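### 4.2 Le coin de l'armoire

De tous les recoins relevés pendant l'enquête Lundero, les angles de pièce sont les plus bavards ! On y pose ce qui sert souvent, à portée de main – et ces petits dépôts forment un vrai système de rangement. Sur les 65 logements visités, Antoniuk a retenu ceux où le matériel de ménage reste au sol, près d'un meuble haut. La table, elle, accueille les menus objets en transit, et c'est passionnant à suivre d'une visite à l'autre.

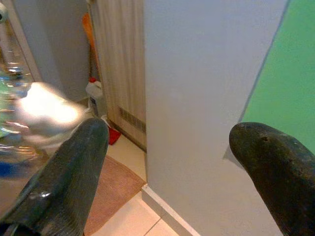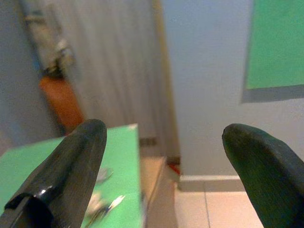
**Figure 6.** Un même logement : balai et flacon à bouchon rouge près de l'armoire (première vue) ; petits objets sur la table verte (seconde vue).

Sulemana propose de parler de « rangement d'attente », terme que nous adoptons avec joie dans la section 7.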